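**For immediate release – April**

# Tullier opens 36 light wood desk bays, and yes, you can bring your own binder

I'm Wafula Rashidi and I look after the study floor at Tullier, so I get the very nice job of telling you that the new desk bays are open! All 36 of them. We've been talking about this for so long that people had started asking me about it in the supermarket, and I'd run out of ways to say "soon".

If you don't know us, Tullier is a shared study and desk space up one flight of stairs from the bus station. People come in to revise, do their accounts, fill in forms or get away from a noisy flat. The study floor is 400 square metres, and until this spring it was mostly long tables. I was fond of the long tables. They were good for spreading out maps and terrible for nearly everything else, and every time someone rubbed out a pencil mark the whole row wobbled.

So we asked our members what they wanted, and 651 of them wrote back. I read every reply, mostly in the evenings with toast. The word that came up again and again was "sides". People wanted something either side of them, a bit of a wall, so they could get their head down without catching the eye of the person opposite. Next came carpet (our old floor was loud, and chairs scraped on it all day long) and after that somewhere to put a folder down without losing half the desk.

Dravolance drew up the bays and built them in their own workshop. They sent us two trial bays first and let us grumble about them for a month, which was good of them. The height went up a little after that, and the edge where you rest your wrists was made softer. The colours took longer than the carpentry, if I'm truthful. I wanted green. I was outvoted, and I've come round to it: dark blue sits very well with pale wood and doesn't shout at you at eight in the morning.

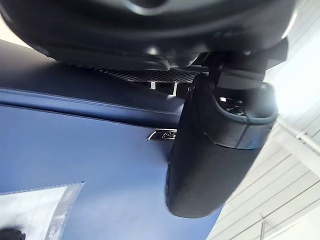 *Dark blue, black mesh and a small chrome badge, close up.*

I do like a bit of chrome. It's a tiny thing, but a plain blue surface can look rather flat over a whole afternoon, and something small and shiny gives your eye somewhere to go while you're trying to remember how to spell "liaise".

The bays themselves are simple. You get light wood around you, a desktop that sticks out over your knees, and carpet underfoot. I've sat in a good many of them now and my favourite part is the carpet. You can push your chair back and go and make a cup of tea, and the person next door carries on reading. Pliten laid it for us over one long weekend and took all the old flooring away with them, including a strip behind the radiators that I'd told them to forget about.

The folders come from Yoon. We've bought a stock of binders for members who want to leave their papers with us overnight, and you can borrow one from the front desk for as long as your membership lasts. Put your name on the inside cover, please, and not on the spine – we reuse them, and peeling labels off spines has already cost me two fingernails. If you've got a binder of your own that you're attached to, bring that instead. There's room.

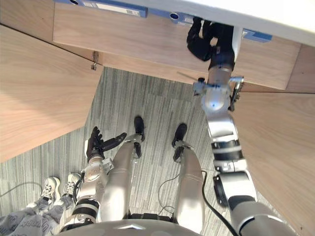
## Booking a bay

Members can book a bay for a morning, an afternoon or the whole day, either at the front desk or by ringing us. Mornings start at half past seven. We hold your place for half an hour and then it goes to whoever is waiting, so do ring if your bus is late and we'll keep it for you.

If you haven't joined yet, you're welcome to try a bay for 2 hours free of charge. You don't need to fill anything in beforehand. Come up the stairs (or use the lift round by the bike racks), say hello and we'll find you a seat.

A few small requests from me:

- Drinks with lids only. Carpet is lovely until someone drops a blackcurrant squash on it.
- Phone calls in the corridor or on the landing, where the signal is better anyway.
- Take your papers with you at the end of the day or hand them in at the desk in a binder.

## What happens to the long tables

We've kept four by the windows for group work and jigsaws. The others have gone to a primary school that wanted them for its art room, where a bit of wobble and some old ink won't trouble anybody.

## Coming to see us

Reporters, bloggers and anyone who is just nosy about desks can drop in all through April. Mid-afternoon is best, once the lunchtime rush has gone. I'm glad to show you round and talk about wood for longer than you'd probably like, and Dravolance are happy to answer questions about the building side – ask me and I'll put you in touch.

**Press contact:** Wafula Rashidi, study floor, Tullier. Ask for me at the front desk or leave a message and I'll ring you back the same day.

**Ends**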